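Kitchen and Break Room Attendant, Part-Time
Woltunix
Posted Jan 4, 2024
Location: Ulby building, second floor
Hours: 13 per week
Start: as soon as possible

Woltunix is looking for a part-time attendant to look after the kitchen and the two break rooms in the Ulby building. The rooms are used by 60 people from our own offices and from Jansen, who rent the other half of the floor. The person who has done the job until now is moving to our Astura site.

What the job involves

Most of the work is in the two hours after lunch. You will clear and wipe the tables, load and run the dishwasher, and put bowls, plates and cups back where they belong. Dishes that people have left at their desks come back on a cart, and you will collect that cart from the hallway.

The microwaves need attention every day. Each one is wiped out inside, and the glass turntable is taken out, washed in the sink, dried and set back on its hub so that it turns freely. The door is left open for a few minutes to air. Knobs and handles are wiped with a damp cloth, never sprayed. Please do not scrub or peel the labels on the outside, as the service company needs to read them.

Other regular tasks:

Restock coffee, tea, sugar, paper towels and dish soap
Empty the refrigerator of unmarked food once a week
Sweep the floor and push the chairs back in
Take trash and recycling down to the loading area
Write down anything broken or missing in the kitchen book

You will not be asked to cook or serve food. Windows and restrooms are handled by an outside firm.

Who we are looking for

Experience in a cafeteria, hotel or school kitchen is useful but not required. You should be able to work on your own, keep to a schedule and lift boxes of up to 40 pounds. You will be on your feet for most of the shift. Basic spoken and written English is needed for the kitchen book and for placing supply orders.
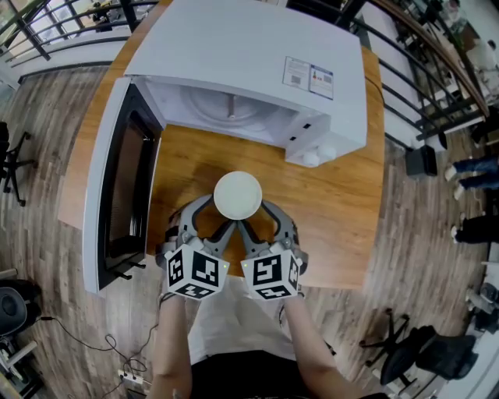
Shifts are from noon, and the exact days can be arranged with you. We would like the same person to cover the whole week if possible, but we will consider two people sharing the job. If you want to share it with someone you know, apply separately and mention the other person's name in your letter.

What we offer

Hourly pay according to our support staff scale, with a review in May
Paid training during the first week
Work shoes and aprons
Lunch on working days
Free parking behind the building

How to apply

Send a short letter and a list of your previous jobs to the Woltunix front office, by mail or in person. A resume is fine but a plain list will do. Include a phone number and the times when you can be reached. Please do not send original certificates, as we cannot return them.

Interviews are held in the Ulby building and take half an hour. You will be shown the kitchen and both break rooms as part of the visit. Applications are read as they come in, and the posting stays open until the position is filled.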